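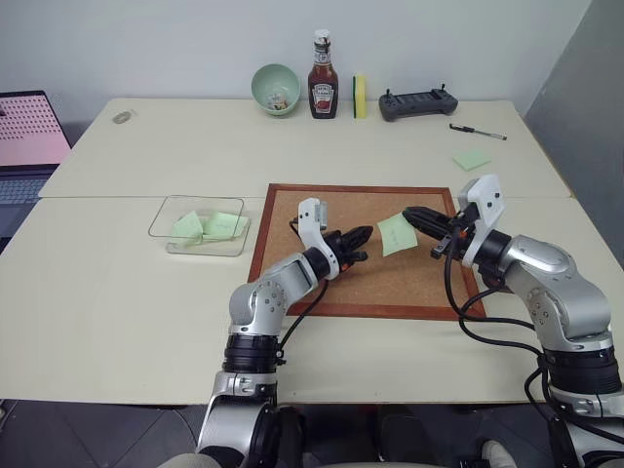 Bought the Arkley cork board in June to replace the magnetic one in the kitchen. Short version - good board, bad hardware, would buy again if they fixed the bag of bits it comes with.

Long version. We're a family that runs on paper. School forms, the dentist card, the thing from the water company. Tried doing it all on a phone calendar, lasted two weeks. I kept missing stuff and the kids can't see my phone. So, board.

Ordered from Gachanja, the office supply place out by the highway. Came flat in a box that was way too big, one sheet of brown paper, no corner protectors. Got lucky, no dents. Other people in the reviews there did not.

The cork. Thick enough that a pin goes in and stays, which sounds like nothing but my last cheap one was basicly a skin of cork over cardboard and the pins drooped by the end of the week. Holes close up pretty well after. It did shed crumbs the first few days, little tan specks all over the counter, wiped up fine. Stopped after that.

Frame is wood. Joints are tight on three corners and the fourth has a gap you could slide a business card into. Can't see it from across the room. I can see it, now I know.

Square was the right call for us. The wide ones always end up with everything crammed at one end and a bare stretch where nobody can reach over the toaster.

Hardware. This is where I got mad. Two sawtooth hangers, already on, but not level with each other. I hung it, stepped back, tilted. Rehung it, tilted the other way. Ended up pulling both off and using a pair of D-rings and some wire I had in the drawer. If you rent and can't put screws in the wall, skip this one, too heavy for the sticky strips. Mine came down at 2 in the morning and I thought somebody was in the house.

Instructions are one side of one page and the drawing shows a different frame.

Sticky notes. Regular ones do NOT hold on cork, not for long, any brand. Found them behind the trash can. I got the Unevix extra-tack kind, a tub of 2000, which is a stupid amount of notes but it was the same price as the small pack. Those hold a few days if you press the whole top edge down. Anything that matters gets a pin. Our color system is green for school, pink for bills, yellow for whatever. The bills one is me only. 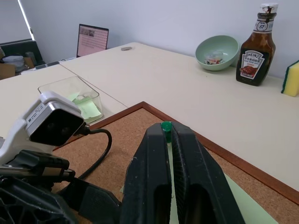 Small and green, with a rounded top.

Compared it to the Rimus felt board my sister has. Felt looks nicer, I'll give them that, and it's light enough to hang off a strip. But it pills where you pin the same spot over and over, and hers has a fuzzy patch in the middle already. Cork just takes it. The Rimus is also more money.

Things I'd want to know before buying:
Weight - heavier than it looks, get it into a stud
Smell - some, first week, like a new shoe box
Cleaning - dry brush only, I used a damp cloth once and it left a mark that's still there
Returns - Gachanja makes you pay shipping back, so check the corners before you toss the box

3 months in and it's still level, still full of junk, and we havent missed a form. Kids write on it themselves now, mostly requests for snacks.

3 stars out of five. Cork alone would be a five. Take one off for the hangers and one for the corner gap.

Contact us | © All rights reserved | Back to top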